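Derkix Tratia leak sensor: long-term review

Derkix sells the Tratia as a low-cost wireless leak sensor for small commercial sites. We have had 20 of them running in a three-story office block in Abu Hammour since March, placed under sinks, beside the water heaters and along the pump room floor. They report by long-range radio to a single gateway on the roof.

Setup is simple. You scan the code on the back, name the sensor and wait for the green light. Most joined on the first try. The ones in the pump room needed the gateway antenna moved to the other side of the stairwell, and after that the signal held.

Battery life looks good so far. The app shows every unit above the replacement mark, though it only gives three levels and no percentage. The probes are easy to wipe clean and the cable is long enough to reach behind a cabinet.
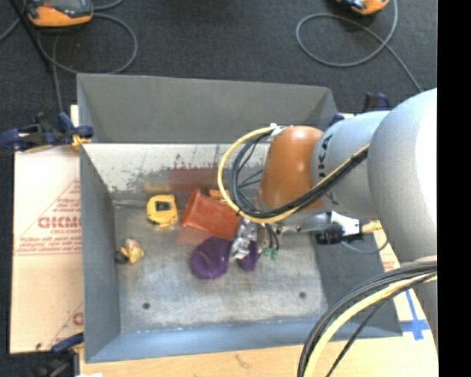
Vira Pylypenko wrote in after our first look at the Tratia to say that her alerts were arriving late at night, sometimes well after the floor was already wet. She asked whether the check-in interval was to blame. It may be. The default is long to save power, and a wet probe is supposed to override it, but on firmware 2919 that did not always happen. Version 444 of the gateway software fixed it for us – install that before anything else.

The dashboard is the weak part. You can't group sensors by floor, and the export is a plain list with no time zone. Ristwood's rival kit handles both better but costs more per sensor and needs a yearly plan.

For a building with a few dozen wet spots and someone willing to check the app, the Tratia does the job. Larger sites will want better reporting.

Rating: 3 out of 5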